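Packing line working group, Platosura - minutes
Jul 25, 2023, bench room, second floor

Present: packing, intake, test bench, stores. Apologies from shipping. Minutes taken by stores.

## 1. Minutes of the last meeting

Accepted with one change. Under item 4, "screen film" should read "screen wipe." Stores to correct the filed copy.

## 2. Intake of the Ganeo lot

The lot was booked in at 491 handsets, all of the same model, delivered in cartons of 50 with one short carton. The packing list agreed with the count. Outer cartons were sound except for one with a crushed corner. The handsets in it were set aside and will be tested first.

Intake asked whether the short carton should be topped up from old stock. Decided no. Old stock stays on its own shelf until it has been regraded.

## 3. Cases

The Cloren sample cases are to be judged on fit, lip height and color. Fit was discussed first. The case has to seat evenly along the top edge, where a gap collects lint and shows up on return inspection. Intake reported 17 cases from the first bag with a lip that lifted at one corner. They have been tagged and go back to Cloren with the next return.

On color, the order sheet says "coral" and the carton label says "pink." Packing wants one word on all paperwork. Agreed: "coral" on the order sheet, the shelf label and the box sticker. The old label stock is to be used up on internal bins only.

The silicone picks up dust from the sleeves. Test bench proposed wiping the case after the handset is fitted, before the screen check. Agreed as a trial until the next meeting.

## 4. Screen check

The check is done with the screen off. Dark glass shows smears and fine scratches under the room lights much better than a lit screen does. The phone is held upright, glass facing the checker, and tilted a little each way. Ceiling fittings and the checker's own face will show in the glass, and a mark is easiest to find where it crosses the edge of a reflection. 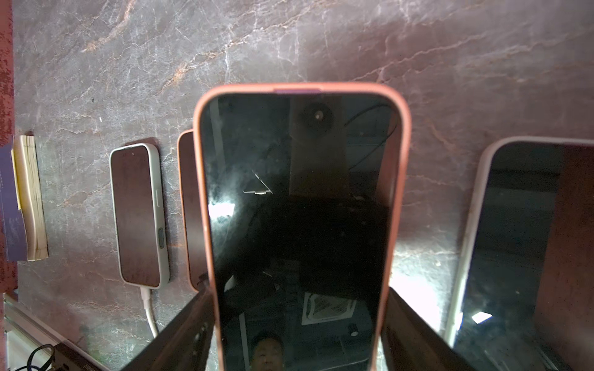 ## 5. Bench surface

The marble-look finish was raised again by packing. Its pale veins and rust-colored lines make it hard to find small things put down on it, such as SIM pins and case tags. The polish also throws light back at the checker. Two options were put forward:

- a plain matte mat over the checking area only
- a full cover for the bench, cut to size

The mat was preferred on cost. Stores to get a price from Sandu for 5 mats, with a non-slip back. The full cover is held over and may be looked at again in January with the rest of the room budget.

## 6. Charging and cables

Handsets are charged on the bench before function test. The white cables are now the main source of clutter, and loose connectors get pulled under the phones when a handset is moved. Points agreed:

- Phones on charge lie flat with the screen up.
- Cables run toward the front edge of the bench and are tied in one bundle.
- A connector with no phone on it is hung on the side hook, off the tabletop.
- Phones on charge are kept to the left - finished phones are moved off the bench at once.

Test bench noted that the ties now in use are too short for a full bundle. Stores has longer ones and will bring a bag up.

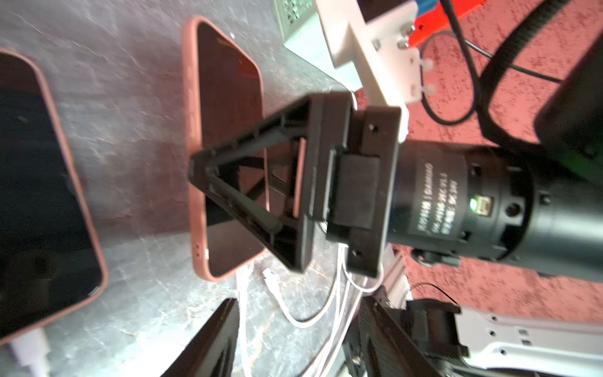

*Item 6: handsets in pink cases on the bench, with charging cable and loose connector.*

## 7. Box inserts

The new insert holds the phone with its case on. The old one does not, and must not be used for this lot. The two look alike when stacked, so packing will mark the old ones with a black stripe along the short side. Use of the remaining old inserts for uncased handsets was approved.

The slot for the folded leaflet is tight. Packing has been folding the leaflet a second time to get it in. Accepted for now; Platosura print to be asked for a thinner paper.

## 8. Actions

| Action | Who | Status |
|---|---|---|
| Correct last minutes, item 4 | Stores | Open |
| Return tagged cases to Cloren | Intake | Open |
| Trial of case wipe before screen check | Test bench | Started |
| Price for mats from Sandu | Stores | Open |
| Longer cable ties to bench | Stores | Open |
| Mark old inserts | Packing | Open |
| Ask about leaflet paper | Packing | Open |

## 9. Other business

The label printer in packing is skipping the last line on box stickers. Cleaning the head helped for about 50 labels. A spare head is on order.

Next meeting in the same room, after the first part of the Ganeo lot has shipped. Shipping to attend.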